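Home | Diary | Allotment | Recipes | About | Contact

Print this entry | E-mail this entry

Apr 8, 2026

The marmalade ledger, and other spring confessions

I have finally finished the last of the December marmalade, and I am in mourning. 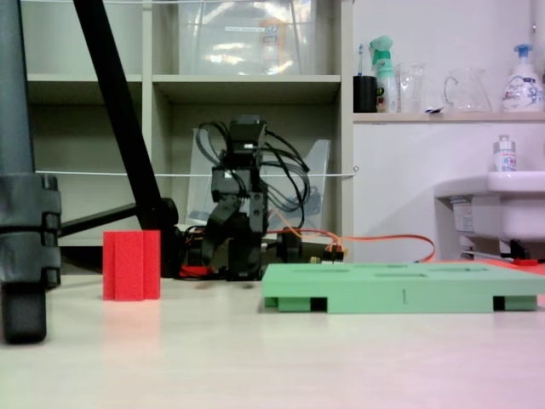
My sister reckons I should stop calling it marmalade at all if there's grapefruit in it, and says that what I make is citrus jam and I ought to own up. We had this out on the phone for a good half hour last night. She is wrong (there is peel in it, it sets, it goes on toast, it's marmalade) but she did make me go and fetch the notebook to prove my point, and so the whole evening went on reading my own handwriting.

The notebook is a disgrace. I started it when we moved to Fistcombe and I had grand plans to write down every batch properly, with the weight of fruit and the sugar and how long it boiled, and for the first couple of pages I really did! Then it goes to pieces. One entry says "same as last time but less". Less what? Last time when? There's a whole page stuck to its neighbour and I daren't peel it off in case it's the good lime one.

Anyway, the December batch. I can at least read that. 2 kilos of fruit, mostly ordinary oranges with a few grapefruit chucked in because they were going soft in the bowl, and I'd written "500 g sugar FIRST then rest", underlined hard enough to go through the paper. I have no memory of why I did the sugar in two goes. I think I'd only got the one bag in the cupboard and had to walk down to the shop for more with the pan switched off and a tea towel over it. It came out darker than usual and a bit bitter at the back, and it was the best I've ever made. Thirteen jars. I gave away far too many of them before Christmas, when I hadn't opened one myself yet, and I could weep.

So now I want to make it again and of course it's April and the proper bitter oranges are long gone. You can do it with sweet ones and a lot of lemon. I've been reading up, and everybody disagrees. Some people soak the peel overnight, some say it's a waste of a night. Some boil the fruit whole and slice it afterwards, which I tried once and burnt my fingers and got pulp up the tiles. I like cutting it raw with the radio on, even though it takes all afternoon and finds every little nick in your hands.

The other thing is the pan. My big one has a wobble. It's the Plirnico one that came from the charity shop with no lid, and it's been a good servant, but the base has gone slightly round and it spins on the hob if you stir with any feeling. I went and looked at new ones in town this morning and the one I liked was £158. For a pan! I put it back very gently. The one next to it was a good deal cheaper but so light I could lift it with one finger, and I know exactly what that would do to the bottom of a batch of marmalade.

Came home on the bus with a bag of lemons and nothing else, feeling virtuous.

It rained from lunch onwards, so no allotment. The broad beans will be pleased. I've got the rhubarb under an old bucket and I had a peek two days ago, and it's coming up that lovely ridiculous pink, so there may be rhubarb and ginger jam before there's any more marmalade. My sister can't argue with that one, although I expect she'll have a go. She thinks ginger belongs in biscuits.

I also sorted the jars out while it was chucking it down. I've been keeping them in the cupboard under the stairs with the hoover, and every time I get the hoover out there's an avalanche. They're now in two crates, lids in a separate bag, and I threw away all the lids that smelt of pickled onion. You can't get that smell out. I've tried bicarb, I've tried leaving them on the windowsill, I've tried boiling them, and you still get a ghost of it in your strawberry. Out they went.

Then I found one more jar! Right at the back behind the ironing board, with the label half off. For one glorious minute I thought it was a December one that had rolled away. It was chutney. I don't even know what sort, the label just says "brown".

Had it with cheese for my tea and it was very nice. Must ring about the boiler tomorrow, and get stamps.

Share this entry: 13 shares | 2 comments

Previous entry | Next entry | Back to top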